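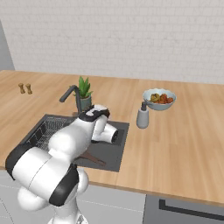 Mernley Soft Cheese Log

Batch notes for plain soft cheese made at home from shop milk, kept in one table so that they can be searched and compared.

Last updated: December 26, 2025

What is in it

The log has 195 batches from 14 home kitchens in Mernley, Noncombe and Fludstead. Each row is one batch. All of them are acid-set cheeses, meaning the milk was heated and then curdled with lemon juice or vinegar. Rennet cheeses are left out, and so is anything made with a starter culture. They need different columns and would be better in a log of their own.

Most batches started with two litres of milk. Some of the Fludstead ones are smaller and used 500 ml, usually where someone was trying a new milk and did not want to waste much. Small batches cool faster and lose more to the cloth, so be careful when comparing yields.

Files

batches.csv -- the main table
milks.csv -- one row per type of milk, with fat content copied from the label
notes.txt -- longer remarks, listed by batch number
changes.txt -- corrections made after a batch was first entered

Columns in batches.csv

batch_id: a number, never reused
kitchen: a letter code
milk_id: matches milks.csv
milk_ml: starting amount
acid: lemon, white vinegar or cider vinegar
acid_ml: total added, including any second spoonful
top_temp_c: highest temperature reached, blank if no thermometer was used
rest_min: minutes left standing after the acid went in
drain_min: minutes in the cloth
pressed: yes or no
salt_g: blank means not recorded, 0 means none added
yield_g: weight after draining or pressing
texture: crumbly, spreadable, rubbery or grainy
again: whether the maker would do it the same way next time

How it was collected

Makers filled in a paper sheet while they cooked and the sheets were typed up later. Nearly everyone used a Kuhlmann kitchen scale, which reads in whole grams. One kitchen weighed in ounces and those figures have been converted and rounded.

The sheet was changed in May. Before then it had no space for rest time, so rest_min is blank in the earlier rows unless the maker had written it in the margin. Please do not fill the gaps with an average.

Known problems

Texture is one person's opinion. What Noncombe calls spreadable would probably be called wet in Mernley, and there was no shared tasting to settle it.

UHT milk is marked in milks.csv and should be looked at separately. It gave a weak curd in 29 batches, and several of those were thrown away before weighing. They have a blank yield, not a zero.

Lemon juice was sometimes fresh and sometimes bottled. The sheet did not ask which. Where the maker mentioned it, the remark is in notes.txt.

Room temperature was never recorded.

Good uses and poor ones

The log is fine for working out how much cheese to expect from a given amount of milk, or how much vinegar people generally needed. It can also help if your curd will not form and you want to see what others did -- search notes.txt for "second spoonful".

It should not be used to decide how long soft cheese keeps. Storage was not part of the sheet.

Adding a batch

Copy the blank row at the bottom of batches.csv and give it the next free number. Leave anything you did not measure blank. Corrections to old rows go in changes.txt as well as in the table, with the old value first.

Licence

Free to copy and use. Please mention the Mernley Soft Cheese Log if you publish anything from it.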